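Vemstead Community Hall -- Kitchen and Craft Room Walk-Through
Date: 06/04/2018
Inspected by: Dušan Stoyanova

Overall: PASS, with two items to fix. What a difference from November! I went home smiling.

1. Exits and corridors
Both doors open fully -- OK
Exit signs lit -- OK
Comment: The Wilmont Street door used to stick badly. Now it swings like new. Keep the coat rack where it is, please, and don't let it creep back toward the frame.

2. Hot drinks station
Urn cord clear of the sink -- OK
Lids on all drinks carried out of the kitchen -- OK
Comment: Love this rule, and people are following it. Stock is good too, with 1,000 cups in the pantry, bottom shelf.
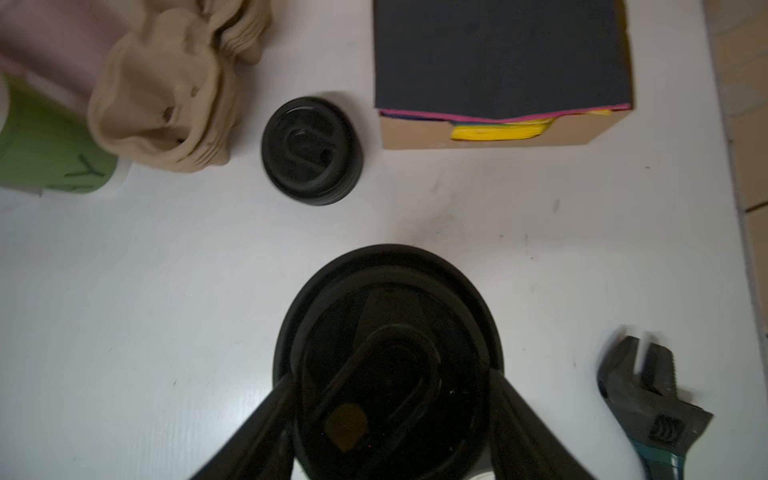
Black cup lids, white tabletop.

3. Storage off the floor
Heavy items below shoulder height -- OK
Bottles and small containers in baskets or bins -- OK
Shelf brackets tight -- FIX (pantry, left side, one loose screw)
Comment: Hanging baskets are my favorite change of the year. Floors get mopped properly and everything can be found at a glance. Check the hooks every six months.
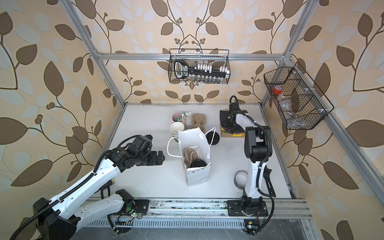

Black wire-mesh baskets, back and right side.

4. Electrical
Outlets and cover plates -- OK
Extension cords used as permanent wiring -- none found
GFCI test at both sinks -- OK, tripped and reset right away
Comment: Kolev did the rewiring and it's beautiful work, every breaker labeled in neat block letters. Somebody frame that panel door!

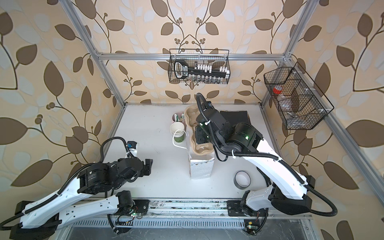 White tabletop, metal frame, hanging wire baskets. Please leave the space in front of the panel clear, even on sale days.

5. Fire equipment
Extinguisher gauge in the green -- OK
Inspection tag current -- FIX (kitchen unit, tag missing)
Smoke alarms -- OK, nice and loud
Comment: Enero can bring a new tag on their next visit. Posted room limit is 70 and the sign is easy to read.

6. Boxes and deliveries
Nothing stacked on the stairs -- OK
Box corners checked for crushing before stacking -- OK
Comment: Lift the big ones with two people, even when they look light.
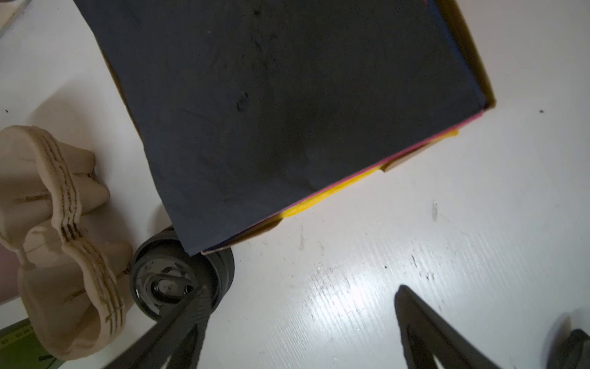

Large box, dark top, yellow side.

Recheck items 3 and 5 once the screw and the tag are done. Copy to the office binder.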